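Darkley Automation Practice Office
@darkleypractice
2 May 2021

1/ Today we publish the second edition of our good practice rules for shared pick-and-place stations. They cover any station where robot arms handle packaged goods and people may be within reach. The full text has 52 clauses. This thread sets out the ones we are asked about most often.

2/ Scope first. The rules apply to trial benches and training benches as well as to production cells. Our office received many comments on this point during the August consultation. The position has not changed. An arm on a trial bench can pinch a hand as easily as an arm on a line.

3/ The rules do not replace national safety standards or the manual supplied with the arm. Where the manual is stricter, follow the manual. Where the two conflict, stop work and write to us before the next run.

4/ Clause 4, station marking. Every station must have at least one fixed reference mark on the work surface. A pen mark is acceptable for trials. A permanent mark is required once a station has completed 3,000 cycles. The mark may not be moved without a new entry in the station log.

5/ Clause 7, racks and cages. Open-front wire racks are allowed for light packaged goods. The rack must not shift when a gripper touches it with normal force. Bent wires are to be noted at the start of the shift, and sharp ends must be covered or cut back before the arms are powered.

6/ Clause 9, loading. Tall, rigid items should stand where the gripper can reach them without passing over soft packs. Soft packs, such as bags of chips, may lean against the rear wall. If a bag sags over the items below it, the operator decides whether to reset the rack or to record the run as an "obstructed pick." Both are valid. Mixing the two in one record is not.

7/ Clause 11, similar items. Where several bottles of the same drink stand together, the task sheet must say which one is wanted: front, rear, left or right. "Pick the orange soda" is not a complete instruction when there is more than one.

8/ The work to which clauses 4 to 11 apply, at bench level:
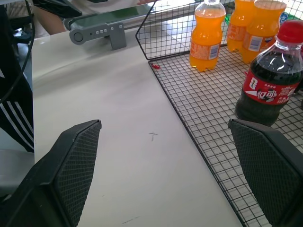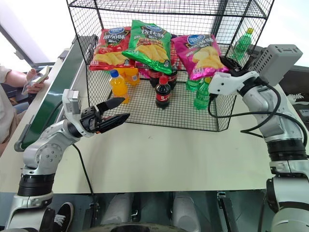 9/ CLAUSE 14: PEOPLE NEAR THE STATION

The person supervising a run may sit or stand beside the table. The supervisor's seat must be outside the marked reach of both arms – this includes the elbow, which is often forgotten when the reach is measured from the gripper alone.

10/ The supervisor must be able to reach a stop control without leaning over the work surface. Phones and tablets may be used to run or record the task. They may not be used for anything else while the arms are powered. We have been asked whether this is too strict. Trotimley adopted the same wording last year and reports no difficulty with it.

11/ Closed shoes are required. Loose sleeves, lanyards and long necklaces are not permitted within reach of a rotary joint.

12/ CLAUSE 17: CABLES

Cables along the arm need enough slack for full travel of every joint. Slack that lies on the work surface must be checked by moving the arm slowly through its whole range before the first run. If a cable catches on the rack, a bottle or the table edge at any point, it must be rerouted and the check repeated from the beginning.

13/ CLAUSE 19: GRIPPER PADS

Pads with a textured face are to be wiped clean at the start of each shift and inspected for worn patches. Replace them in pairs. The previous edition set a replacement interval of 3,000 cycles for all pads. The new edition keeps that figure as an upper limit and asks sites to replace earlier if the pattern is no longer clear to the eye.

14/ CLAUSE 22: FILLED BOTTLES

Filled bottles are heavier than the empty ones used in many early tests, and the liquid moves. Grip settings proved on empty bottles may not be carried over. Any bottle that has been dropped is taken out of use, even if it looks sound. Carbonated drinks must not be opened at the station.

15/ CLAUSE 26: RECORDS

Each run needs a task sheet number, the rack layout at the start, the name of the supervisor and the result. Failed runs are kept. A station log with no failed runs will be returned to the site with questions.

16/ We received 109 written comments on the draft. The largest group concerned clause 14, followed by clause 22. A table of comments and replies is attached to the full text. Comments that named individual employees have been edited to remove the names.

17/ Sites using the Marquez checklist may continue to do so until their next audit. The Tandow short form is withdrawn, as it contains no section on cables.

18/ Printed copies go to member sites on request. Questions on a specific clause should quote the clause number and the edition. Replies to this thread are read, but formal requests for an exemption must be made in writing to the Darkley office.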